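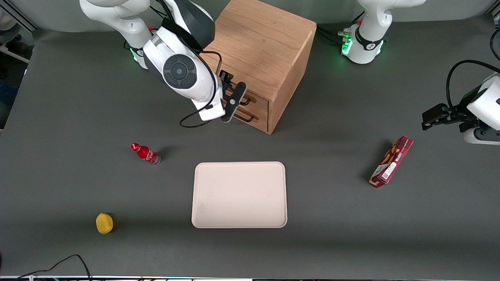 Search this site Search Advanced

Visit report: Zernis open day, small storage and tabletop goods
15 September 2022
By Ľubica Sýkora

Zernis opened its building in Nindberg to trade visitors and the public for one afternoon. The site has 2496 square meters of floor, most of it assembly and finished-goods storage. Visitors were taken through in small groups, starting in the board store and ending in the tabletop section, where the small cabinets and trays were laid out. This report covers the tabletop section in detail and the rest briefly. I went for the drawer cabinets.

Board store and assembly

Čestmír Danko led the group. Boards arrive cut to width and stand on edge in racks, sorted by grain pattern so that the top and the two sides of a cabinet can be taken from neighboring pieces. Danko said the sorting adds a day to each batch. Carcasses are glued and clamped in one operation. Drawers are built separately on a second line and matched to carcasses afterward, so a replacement drawer can be ordered for a cabinet that has already been sold. Photography was not allowed on either line.

The group asked about moisture control. The store has its own humidity logger, read twice per shift. The readings were posted on the door, in a column too narrow to be legible from the walkway.

Cabinet 716

The model on the table was the 716, a small box with a stack of drawers in the front. The surface is a light oak color, and the grain shows on the top as well as the sides. Each drawer has a thin black metal bar for a handle. The bars sit one above the other, which leaves a clear vertical line for the hand but also means the knuckles pass close to the upper bar when the lower drawer is opened. I tried this on a sample at the next table and touched the upper bar on most attempts. A slightly deeper drawer front would solve it.

Drawers on the sample ran on wood, with no metal slides. They moved freely when empty. With a load of cutlery placed toward the rear, the upper drawer tilted down at full extension and had to be lifted slightly to close. Vlasta Trnka of the product office confirmed that a rear stop is planned for October. Existing owners will be able to fit it with 2 screws.

Sales of the 716 to date were given as 3346 units. No breakdown by finish was available.

Trays

The tray shown with the cabinet is rectangular, with rounded corners and a slightly raised rim. The rim is low enough to slide an object over it with one finger and high enough to stop a pen. Flullano makes the trays and Zernis packs them with the cabinets on request. A tray ordered with a cabinet ships in the same carton, lying flat under the base.

I asked whether the tray was meant to fit on the cabinet top. It is sold as a separate desk item and its outline was not drawn to match.

Long objects

Most drawer inserts on the market are planned for short items, and the awkward shape in a kitchen or office is usually the long, narrow one: foil, candles, rulers, cookie boxes. Ľubomír Oravec, who runs the test room, keeps a list of such objects and wants the next cabinet sized from it. The current drawer takes a long item only on the diagonal, and the remaining corners are then hard to use.

On the gray tabletop the long item was a Walkers shortbread box, red tartan, several times longer than wide, with a white label and QR code near one end. For shelf storage Oravec prefers a box like this end out, with the squared end facing the user. In a drawer he would lay it flat with the brand name up. 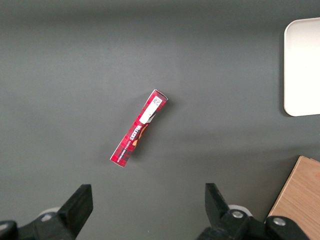
Vávra inserts

The last table held divider inserts from Vávra, supplied in strips and cut to length by the buyer. The strips are notched at regular intervals and interlock without glue. Rodel Evangelista demonstrated cutting with a fine saw. The cut edge needed light sanding. Two strips from the same pack differed in notch width, and one joint was loose as a result. Evangelista set the strip aside and noted the pack number.

Practical notes

Entrance is from the loading side. Parking is limited and the sign at the turn is small. Order forms were available at the exit, along with finish samples on short offcuts. The samples carry a letter code on the back that does not match the codes in the printed price list; ask for the conversion sheet.

Outstanding questions sent to the product office: depth of the next drawer, availability of single replacement handles, and whether the rear stop can be ordered before the cabinets that include it.

Contact | Copyright Ľubica Sýkora | Back to top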